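The Calloway Occultation

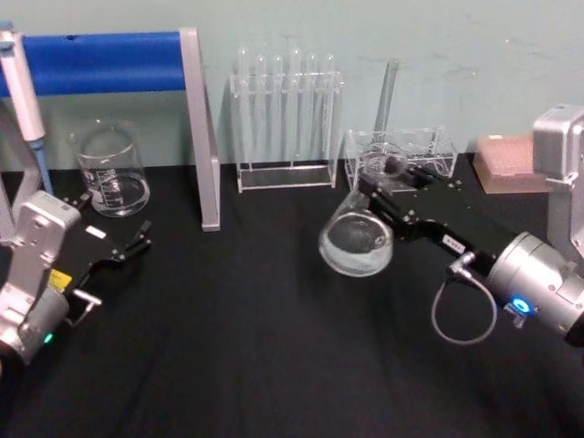 A round-bottom flask held above the bench.

Report of the Night Officer, Calloway Observatory, submitted to the Board in October.

The Board has asked for a written account of the observation of Ditus, and of my conduct during it. I came on duty at 8 and relieved Mr Lionel Deschamps, who reported clear sky and a light wind from the north. The main telescope was already trained on the star catalogued as 1,931. Ditus, the smaller moon of Rirkanano, was expected to pass before it shortly after midnight. The star would go out for 25 seconds, and from the length of that darkness we would learn the width of the moon.

Members will recall that the prediction was the work of the late Dr Nazanin Nouri, who computed it by hand in her final winter here. It had been checked by the office at Dramer and found correct.

Miss Juniper Wojcik kept the clock. Mr Rafsan Matubbar was at the recorder. I took the eyepiece, as the standing orders permit the Night Officer to do when the instruments are in good order.

The star went out at the time given. I called it, and Miss Wojcik called it after me. At 25 seconds it had not returned. Mr Matubbar asked whether cloud had come over, and I told him that the neighbouring stars were steady. I instructed both members of staff to continue.

The star came back at 470 seconds. It was the same brightness as before and in the same place.

The standing orders require that a fault in the instruments be reported to Dramer at once. I did not make that report. No fault was found that night, and none has been found in the inspection carried out by Mrs Duyên Võ, whose findings are attached. I accept that I ought to have telephoned. I remained instead at the eyepiece until the dome was closed at dawn.

The Board has also asked about the entry in the log, which is in my hand. I had opened the book to record the time and found Dr Nouri's worksheet folded inside the back cover. At the foot of it, below the figure of 25, she had written a second figure in pencil and put a ring round it. I copied that figure into the log beside our own. They agree.

I respectfully request that the telescope be reserved for the next passage of Ditus, and that I be permitted to keep the watch.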